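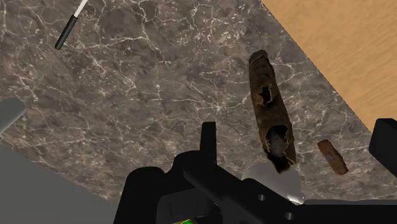 Counter view, wrist feed. Knife upper left, the brown thing dead ahead.

The fault came up at 6 in the morning, on the Saturday, and I was the only one on shift at Catthorpe. Object not recognised. Arm paused. Please advise.

I pulled the feed over. Marble, white veins all through it, a strip of pale wood past the edge. And the brown thing. Hollow, a hole torn in it, the bottom all frayed like wet paper. A little reddish block next to it. I thought log. Then I thought cigar, somebody's enormous burnt cigar.

The sim said bread.

You have to understand how it goes with Govex. We run the kitchen in simulation first, the night before, and whatever the arm learns in there gets pushed out to the real ones at five. Twenty-nine kitchens. Gethin was the new build, the soft-food build, supposed to handle crusts and peel and things that crumble. Somebody had loaded a scan for the loaf and the scan was rotten. Half the surface missing. So Gethin had spent the whole night reaching for a loaf with no middle.

And it had got good at it, that was the trouble. I scrolled back. Try after try. It had stopped closing on the outside, no point, the outside tore. It went in through the hole. Finger in, hook, lift. Scored full marks every time.

Ten past six. The push had gone at five.

I rang the night line – engaged. Rang again. Typed the recall code wrong, typed it wrong agian, hands like mittens. Twenty-nine arms out there that now beleived you pick up soft things from the inside.

First one live was Gokmont, the care home. Breakfast from half past six. Rolls, bananas, boiled eggs.

People's hands, holding out plates.

Recall accepted. Then the list, going grey one at a time, top to bottom, so slow. Four still green. Three. Gokmont still green. I rang the kitchen there and it rang and rang and I watched the little dot and said come on, come on, out loud, to a dot.

A woman picked up. I said hit the red button by the door. She said which door. I said any door, any red button, now please. A clatter, her shoes on a hard floor. Then the motor noise behind her dropped away and the dot went grey.

Is it broken, she said.

What's it holding, I said.

A roll. Well. It's got its finger through a roll.

I sat down. I hadn't known I was standing. On the other screen the sim was still paused, the black finger straight up, waiting. Please advise.

I typed stop. It asked was I sure. I typed yes, and it asked did I want to save what it had learned.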